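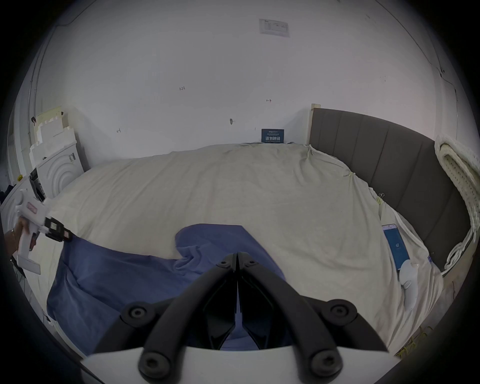 Ticket: Right Pliser loses its position when it goes low over the sheet

Project: Rullusik, cloth on bed
Opened by: Folke Dahlgren
Handled by: Alvar Haugland, Tangen support
Status: solved, one follow-up open

Folke, 9:10 am
Hi all! First, the good part. We have 2,706 episodes in for Rullusik and the cloth tasks are by far the most fun we've had with the handheld grippers. Spreading, folding, picking up a bunched corner and shaking it out, I could do it all day. The blue cloth on the off-white sheet looks great on playback too, you can follow every wrinkle.

Now the trouble. Since we moved from the table to the bed, Hemer has been rejecting episodes from the right-hand Pliser with "pose lost". It's always the right one. The left one, same firmware, same person, same take, comes through clean. In this morning's batch 33 episodes were thrown out and every one has the same message. The video is fine and the finger opening is fine. It's only the position track that jumps, sometimes by the length of my arm, and then stays wrong until the end of the take.

What I've tried so far:
- restarted Hemer and both grippers
- swapped the cables at the hub
- wiped both lenses
- redid the room scan before the first take

No change. I'd love to keep going because the operators are really getting into a rhythm.

Alvar, 9:40 am
Great batch apart from that! I looked through several of the rejected ones and the fingers are nicely placed, so let's save what we can. Two questions. When in the take does it jump? And could you put the right Pliser in the left hand for a few takes, same task, and send me those?

Folke, 10:25 am
Did the swap. Now this is interesting - the fault stayed with the right hand. The gripper that was "bad" is perfectly happy on the left, and the "good" one loses its position on the right. So it isn't the hardware, which is a relief, because I was already looking for a box to ship it in.

As for when, it's nearly always just before the pinch. The operator comes down toward the fold, the tip gets close to the bed, and off it goes. On the left it hardly happens at all. Our operators steady the cloth with the left from higher up and do the low reach with the right.

Alvar, 10:50 am
Lovely, that's a clear result. I think I know this one. The tracker works from the camera on the gripper and needs corners and edges that hold still. From higher up it has plenty: the grooves in the headboard, the wooden post, the pencil marks and the notices on the wall. Come down low with the camera tipped forward and most of that leaves the view. What's left is sheet, and a cloth that moves. The cloth has lots of detail, but it's the very thing you're pulling on, so the tracker must not trust it.

There may be a second piece. Please open the log for one bad take and look at the exposure line. Does it drop right before the jump?

Folke, 11:15 am
It does! Every one I opened. The sheet fills the view, auto exposure pulls everything down, then the cloth swings in and it climbs back up. The jump is right in the middle of that. How did I miss it, it's as plain as can be once you plot it.

Alvar, 11:30 am
Then try this, in order, and record a short set after each step so we can tell them apart.

1. In Hemer, under the camera tab, lock exposure for both grippers. Set it with the tip held low over the cloth, then raise the gripper and check that the wall isn't blown out.
2. Delete the room map and scan again. Start high and slow, then do a second pass low along the sheet toward the headboard. Most people skip the low pass. Leave the cloth off the bed during the scan and pull the sheet as it will be during takes.
3. Ask the operator to hold still for a moment before going down. A short pause is enough, and it can be trimmed later.

Don't tape markers to the sheet yet. They would end up in the training images, and I'd like to keep those looking like a normal bed if we can.

Folke, 2:05 pm
Results!

Step 1 alone: much better, still a few drops. Small ones, and the track finds its way back.
Step 2: wow. I had been scanning only from standing height. With the low pass added, a whole set went through with a single rejection, and that was a take where the sheet got dragged sideways by mistake.
Step 3: clean set, no rejections. The operators didn't mind the pause, one of them even said it made the pinch easier to aim.

I also tried running with auto exposure back on but the new map kept, just to know. Drops came back, fewer than before. So both pieces matter, as you said.

Alvar, 2:20 pm
Thanks for running that last one, I was curious too! I've added a low pass to the scan checklist for soft surfaces. About the rejected takes: please don't delete them. Run them again offline against the new map with the "late fix" option. It starts from the end of the take and works back, and it often rescues takes with a jump in the middle. It only works if the bed stood in the same place, so skip any from before you moved it.

Folke, 4:45 pm
Reran all of them. All but 8 are back in, and I watched each rescued one against the video before accepting it. The rest I'm leaving out, the sheet had been changed in between. We then recorded until we had more than 300 new takes for the day, with exposure locked. I'm very happy with this set.

Follow-up request: could Hemer show a warning when exposure is on auto and a new map is loaded? A small yellow light would do. I would have caught this on the first take.

Alvar, 5:00 pm
Good idea, I've passed it on and linked it to this ticket. Planned for the December build. Leaving the follow-up open and marking the main issue as solved. Please send over the first trained run when it's ready, I want to see it fold!

We use cookies to keep you signed in and to remember your ticket filters. Accept all | Only necessary | Settings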